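To: Zirurley student robotics list
From: Nivaldo Coutinho
Date: 28 May 2024
Subject: Re: Kitchen tasks for the sim league

Zohreh Hassanpour wrote:

> Hi all,
>
> I have three first-year students who want to enter the sim league
> with the Clavow kitchen. They have done the Chuensuk beginner
> exercises and can move the arm where they want it. They have not
> written a task of their own yet. Can someone tell me what the
> Skakcombe club uses for a first task and a second one, and how
> you score them? Also, do you let students change the start
> positions, or is that fixed?
>
> Thanks,
> Zohreh

Hi Zohreh,

We start everyone on the block task. The arm has to lift one block off the island, hold it up and put it down again inside a marked area in the task file. It is dull to watch, but it makes students deal with grasp height, finger opening and release before they have to think about anything else. Keep the block near the middle of the island for the first few sessions. Our students had most of their trouble when it was placed close to the front edge, where the planner would pick odd elbow positions.

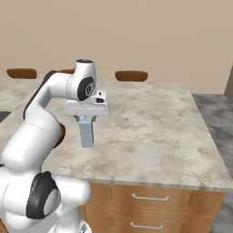

Block task: the block held over the island in the gripper.

Scoring is simple. A run is 30 seconds, and a team gets 15 runs. A run counts if the block ends up in the area, upright, with the fingers clear of it. We do not give part marks for a lift without a placement. We tried that in October and the students stopped working on the release.

On start positions - the students may not change them in scored runs. In practice they can do what they like. The scored positions come from a list of 116 that I generated once and have left alone, so that results from different terms can be compared. I can send you the file. Please don't pass it to the students, or they will tune for it.

The second task is the bowl. Small round objects start on the counter and have to end up inside the bowl, and the order is left to the team. The round shape is harder for our gripper than the block, and the fingers have to come down quite straight or the object rolls.
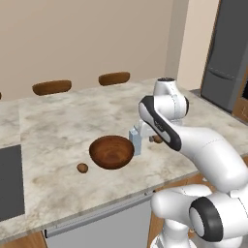

Choosing the order is where teams lose most of their time in the bowl task. Many first versions just take the objects in the order the task file lists them, and that sends the arm back and forth across the bowl for no gain. I ask students to plan it on paper first. With a layout like this one, where one object is alone on the near side of the bowl and two are close together on the far side, they should decide early whether to do the pair first. The pair also needs a check on finger clearance, as an open gripper can push the second object while it is closing on the first. Two of our teams added a small sideways nudge to separate them before grasping. It is allowed under our rules as long as everything stays on the counter.

The bowl must not be moved more than 30 millimeters from where it started. That rule matters more than it sounds. Before we had it, one team was dragging the bowl toward the objects.

For your three, I would spend four sessions on the block and go to the bowl after that, even if the block scores are not very good. They can come back to it. Have each of them write the grasp routine alone, then let them pick one to share. When we had a group write it together, one student did the work and the others could not fix it later.

Both task files need the current Clavow kitchen. The older one has a different island height and the arm will stop too high above the counter. If you see that, check the version before you change any code - I lost an evening to it.

Let me know if you want the scoring script as well. It runs from the command line and writes a plain text log.

Nivaldo
Skakcombe robotics club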